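Kategorie: Raum & Alltag | Forschungsbeiträge

3.2 Der Flur als Arbeitsort

Angefangen habe ich ja mit den Küchen, und da war ich ehrlich gesagt ziemlich schnell fertig. Flure sind viel sturer!

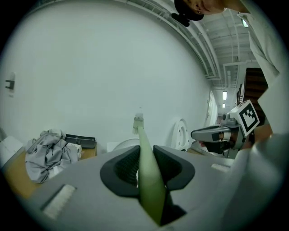
Im November bin ich deshalb noch einmal durch alle 546 Einträge unserer Enotero-Liste gegangen (ja, alle) und habe mir nur die Durchgänge angeschaut. Einige 100 davon hatte ich beim ersten Mal schlicht als »leer« abgelegt - ein Fehler, den ich hier gern zugebe. Große weiße Wandflächen verleiten dazu, gar nicht mehr hinzusehen.

Abb. 2: Weiße Wand mit kleinem weißem Wandelement, dahinter ein Flur mit zwei rechteckigen Deckenleuchten.

Für die Auswertung nach Bepari zählt seitdem jedes Wandelement mit, auch wenn ich nicht sagen kann, ob es ein Schalter oder ein Haken ist. Offene Decken bekommen eine eigene Spalte. Bei den Türen bin ich noch unsicher - im Jevurance-Schema laufen sie zusammen mit den Schränken, und das gefällt mir bis heute nicht so recht. Mehr dazu in Abschnitt 4.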